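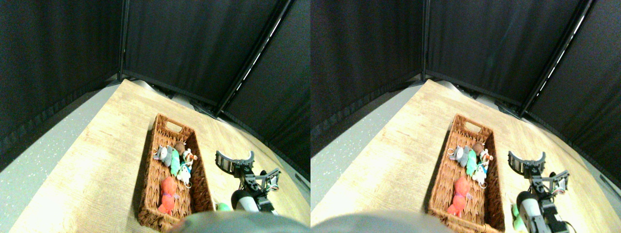 A basket of plush toys on the table, with the black curtains behind.

Blog > Licensing & Royalties > Visits

We use cookies to remember your preferences and to see which posts get read. Accept | Settings

A day at the Flolleto open house

10 September 2020

I have been writing about patent licensing for longer than I care to admit, and in all that time I had never set foot in a building where the royalty reports get made. So when Flolleto, which runs a patent pool for wireless charging, wrote to say it was opening its doors for a day, I said yes before I had finished reading the email. Then I had to ask where it was. (An office park, second floor, above a dentist. Bring your own lunch.)

We were 5 visitors in the end, kept well apart and masked, and our host was Tegwen Pritchard, who manages the licensor side and must have talked for three hours without once looking at her notes. She began with the size of the thing. The pool takes in 2,213 patents in 80 families, and every family has been looked at by an outside evaluator before it earns a share of anything. I had assumed the evaluator worked from claim charts sent in by the owner. That is where it starts, but the charts go back with questions more often than they go through, and Tegwen showed us one that had made the trip four times. The margins were wonderful reading!

After coffee we moved on to the royalty room, which is really two desks and a very large printer. Licensees report each quarter, and the forms come in every shape you can imagine. Pedum sends a tidy spreadsheet. Ollex, a much bigger company, still sends paper. I asked what happens when the numbers look low, and the answer was a phone call first, then a letter, and only after that the audit clause. Audits are rare, she said, and slow, and usually find a mistake in somebody's product codes.

The part I most wanted to hear about was the rate. There are 111 licensees now, and the early ones signed on terms that the later ones would dearly like to have. Theophilus Mensah, who came along from the implementers' side and has negotiated against pools like this one for years, pressed her on it politely but for quite a while. His point was that an early-signer discount is fine until it becomes the real price, and then everyone else is paying a penalty. Hers was that Szabo held out for three years while its competitors paid, and should not come out ahead for it. I found myself nodding at both of them, which I suppose is why I write about licenses and don't negotiate them.

We finished with a short talk on renewals. The first agreements run out in December, and a fair number of the older families will have expired by the following year, so the rate has to be looked at again – I would have liked another hour on that, but the parking was only good until four.

Comments (3)

halyard_j: Did she say whether expired families drop out of the share calculation right away or at the next reporting period? Our pool does the second and it causes endless arguments.

Marguerite: Lovely write-up. Paper forms from Ollex does not surprise me one bit.

T. from licensing: Three years isn't a long holdout in this business. I'd want to know what Szabo paid for the back period before deciding who came out ahead.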